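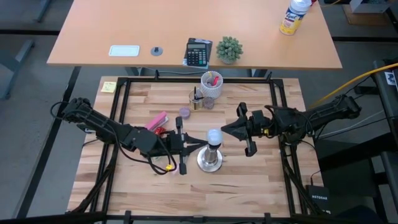
Ticket opened by Jarrah Tomoana, May 30, 2020. Category: Billing and invoices. Priority: I picked High, the form changed it to Normal, so we have already had our first disagreement. Invoices sent from Troreo are going out with the customer's name replaced by the name of the previous customer. My business sells and re-oils wooden tops, light butcher block like the one in the photo, and people who pay for a tabletop like to see their own name on the bill. So far a dentist has been billed as a bakery and the bakery has been billed as a yoga studio. The yoga studio hasn't complained, but I'm told they wouldn't.

Steps to reproduce: open any saved invoice, choose Duplicate, change the customer, press Send. The screen shows the right name. The PDF does not. I have done this 17 times, which is more often than I have done most things on purpose.

Browser: the ordinary one. Also tried the other one.
Already tried: logging out, logging in, clearing the cache, turning the laptop off, lunch.

Reply from Sohail Talpur, Troreo support
Hi Jarrah, thanks for the detail, including lunch. Could you tell me which template you use and whether the Larnik add-on is switched on? It's under Settings, Connected apps. Please also send one of the bad PDFs.

Reply from Jarrah Tomoana
Template is "Classic Wide." Larnik is on. I have no memory of turning it on. The page says it "enriches customer records," and I suppose the dentist has been enriched with a bakery. PDF attached. Please ignore the discount line, that's a separate argument with my brother-in-law.

Reply from Sohail Talpur
Got it, thank you. Your PDF has a customer ID from the old invoice and an address from the new one, so the two halves are being filled in separately. Please turn Larnik off, wait 60 seconds, and duplicate an invoice again. Send it to yourself and leave the customers out of it for now.

Reply from Jarrah Tomoana
Turned it off. Waited. Sent a test to myself under the name Test Person. Received an invoice for the dentist. I now owe for one countertop, edge profile extra. Turned it back on and off again because that is how I was raised. Same result.

Internal note (visible to customer by mistake, left in at customer's request)
Swati template engine is holding on to the name field after Duplicate. Same thing as last September?? Ask whoever fixed it then. Customer is funny but getting tired.

Reply from Jarrah Tomoana
Customer confirms both.

Reply from Sohail Talpur
Sorry about that, wrong box. Since you've read it anyway: the PDF builder keeps a saved copy of the name, and Duplicate doesn't tell it to let go. Larnik made it look worse but didn't cause it. There are 2 ways around it today.

First, after you press Duplicate, press Save Draft before changing the customer, then change the customer, then press Save Draft again. Second, start from a blank invoice and use Insert Items to pull in the old lines. The second is slower and has worked every time I've run it.

Reply from Jarrah Tomoana
First way worked on six invoices, then gave me a bakery. Second way works. It has also lost my payment terms, so everyone is currently invited to pay whenever the mood takes them. Where do those live?

Reply from Sohail Talpur
Settings, Documents, Default footer. Blank invoices read from there, and duplicates carry the footer over from the original - yours was never filled in.

Reply from Jarrah Tomoana
Filled in. Terms are back. Corrected bills have gone to the dentist and the bakery. The yoga studio has paid the bakery's bill, so I'll be needing the refund instructions as well.

Reply from Sohail Talpur
Refund steps sent by email. I've moved the Duplicate fault to the Isari release and linked this ticket to it, so you'll get a notice when it ships. Please keep Larnik off until then.

Status: Pending fix
Workaround: blank invoice, Insert Items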